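Stacking Bowls With an Arm: Project Report

Rochelle Pruitt and Hüsnü Türkmen
Flanholm Shared Workshop, Trorunton
Submitted August 8, 2022

Summary

We set out to make a robot arm nest two steel bowls and then put a ceramic one on top. A toddler can do this, and will do it for hours without a power supply. Our arm can now do it too, on most attempts, provided you set the bowls down where it likes them and don't lean on the table. The report covers the gripper mount, the cabling, the motion program and the things we would change. The module handbook asks for a section on "impact on society", and we have written one, though it is short.

Why bowls

Our first proposal was an arm that would unload a dishwasher. Our supervisor wrote "no" in the margin and then, a line lower, "smaller". The second proposal was an arm that would unload one shelf of a dishwasher. The third was the one you are reading.

Bowls looked easy on paper and were a decent choice for reasons we only worked out later. A steel bowl is round, so in theory it doesn't matter which way it is facing. It is also a mirror, so a vision system sees itself, the ceiling light and whoever is standing nearby, all bent into a crescent. The rim is thin, the sides slope, and if you grip it badly it skates off across the table making a noise that brings people in from the next room.

The ceramic pieces came later, when we were feeling confident.

The arm and the workshop

The arm belongs to the workshop and is booked in half-day slots on a sheet by the door. We got Monday and Thursday mornings, the ones the laser cutter people don't want. The arm itself we treated as a finished thing. We didn't open it, and we were asked twice to confirm that we hadn't opened it. All of our own work is from the wrist outwards, plus the software.

The table is a plain one against a white wall. We had planned a printed backdrop with markers on it, and Hüsnü spent an evening making one, but it curled up at the corners in the heat and the arm kept trying to have a relationship with it. A bare wall did the job.

Gripper mount, version one to version three

The gripper is the Dreline two-finger unit from the workshop's parts cupboard. It came with no mounting plate and a manual for a different gripper.

Version one of our adapter was printed flat in PLA at low infill, which saved forty pence. It cracked along the layer lines the first time the fingers met the table, at which point we learned that the table height in our program was the height of a different table. Version two was printed upright and was strong enough, but it put the bracket exactly where the cable wanted to go. Version three moved the bracket to the top of the wrist, and that one has stayed on.

The cable was a bigger nuisance than either of us had budgeted for. If you tie it tightly to the arm, it pulls the connector out at full wrist rotation. If you leave it long, it trails across the table and sweeps the bowls off like a cat. We settled on a loose curve under the forearm with enough slack for the wrist to turn, and a rule in the software that the wrist may never turn more than it needs to. The slack is still not pretty. Rochelle has asked for it to be recorded that she wanted a cable chain from the start.

We also covered the fingertips. Bare plastic on polished steel has about as much grip as soap. We tried bicycle inner tube (good grip, left black marks on everything), the rubber from a kitchen jar opener (excellent, fell off) and finally thin self-adhesive pads. The pads need replacing every week or so.

How a pick works

The arm comes in from the side with one finger going inside the rim and one staying outside, closes on the wall of the bowl, and lifts straight up. Going in over the rim was Hüsnü's idea. The earlier version tried to hug the whole bowl from outside, and the gripper doesn't open wide enough for that by a margin we could have found with a ruler on day one.

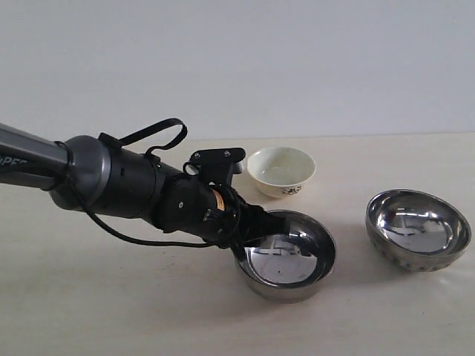
The motion program

Every job is written as a short list of poses with a gripper command between them: hover, dip, close, lift, carry, lower, open, back off. We taught the poses by hand, moving the arm to where we wanted it and saving the position, and then cleaned up the numbers afterwards. Taught poses have a human wobble in them. If you don't straighten the lift, the bowl comes up at a slant and clips its neighbour on the way past.

The vision part is a modest affair. A camera finds the circle of each rim, picks the most likely centre and shifts the taught poses to match. It doesn't know what a bowl is. Early on it was extremely interested in a roll of masking tape. We fixed this by asking it to ignore circles outside a certain range of sizes, and by putting the masking tape away.

Speed is set low. We did try it faster for one morning, to see, and what we saw was a steel bowl rolling under the workbench of a man called Bellamy who was glueing something and had asked for quiet.

The order of moves matters as well. Steel first, one into the other, then the ceramic piece in last. We tried it the other way round exactly once, in simulation, and even the simulation looked worried.

Handling the ceramic

Steel forgives you. You can squeeze it too hard, drop it from a small height or scrape it along the table, and it just rings. Glazed ceramic needs a different approach, and most of the second half of the project went into this.

The gripper reports the current its motor is drawing, so we used that as a rough sense of touch. The fingers close in small steps and stop when the current rises past a threshold. Finding the threshold took an afternoon and a charity shop's worth of crockery. Too low and the fingers stop at the first breath of contact, then lift nothing with great care. Too high and you hear a creak. We ended up with one value for steel and another for ceramic, and the program has to be told which it is dealing with, because the arm has no opinion.
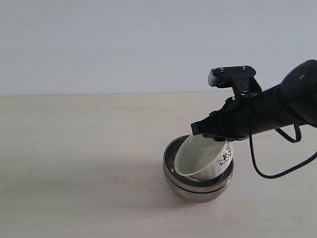
Letting go is harder than picking up. When the fingers open, the one inside the rim pushes outwards slightly before it clears, and a light piece standing on a curved steel floor will tip towards whichever side it's pushed. We slowed the opening right down and added a tiny upward move halfway through, so that the fingers slide off the rim in place of shoving it. This helped a great deal. It didn't cure it. A piece put down in a bowl may still lean, and we decided after some argument that leaning counts as a success if it stays inside. Rochelle's position was that it should count as half. The marking scheme in our proposal had no halves.

Testing

We logged 302 attempts at the full stack over the project. We had meant to stop at 300 and Hüsnü miscounted. An attempt was a pass if all the pieces ended up nested with the fingers clear and nothing on the floor.

The failures sort themselves fairly well. The largest group was poor rim detection, nearly always in bright sun, when the glare inside a bowl made a second, more convincing circle. Closing the blind dealt with it and we regret not thinking of the blind sooner. The next group was worn finger pads, which we could have spotted from the log if either of us had been reading the log. After that came the cable catching, then operator error, a heading we kept deliberately broad.

We broke 5 ceramic pieces. Three were dropped by the arm. The other two were dropped by us, carrying them in from the car.

Impact on society

Limited so far.

What we would change

Mount the camera somewhere that doesn't get bumped by rucksacks. Ours was knocked often enough that recalibrating became the way we started every session, like putting the kettle on.

Measure the gripper opening before designing anything that depends on it.

Use a force sensor in the wrist if the budget allows. Motor current is a cheap substitute and it drifts as the motor warms up, so the ceramic threshold that suits half past nine is a bit off by noon. We corrected for this by hand, with a note taped to the laptop.

Write down which version of the program is on the laptop. For most of a week we were each improving a different one. They have since been merged, and there is a function in there called hover_final_2 that neither of us will admit to.

Who did what

Rochelle did the adapter, the finger pads, the current threshold and the test log. Hüsnü did the vision, the pose cleaning and the release move. Both of us did the cable, several times. The code and the print files for the version three adapter are in the shared folder under Flanholm, and the adapter itself is still on the arm, with the spare in the drawer underneath the booking sheet. Please don't use the one marked 2.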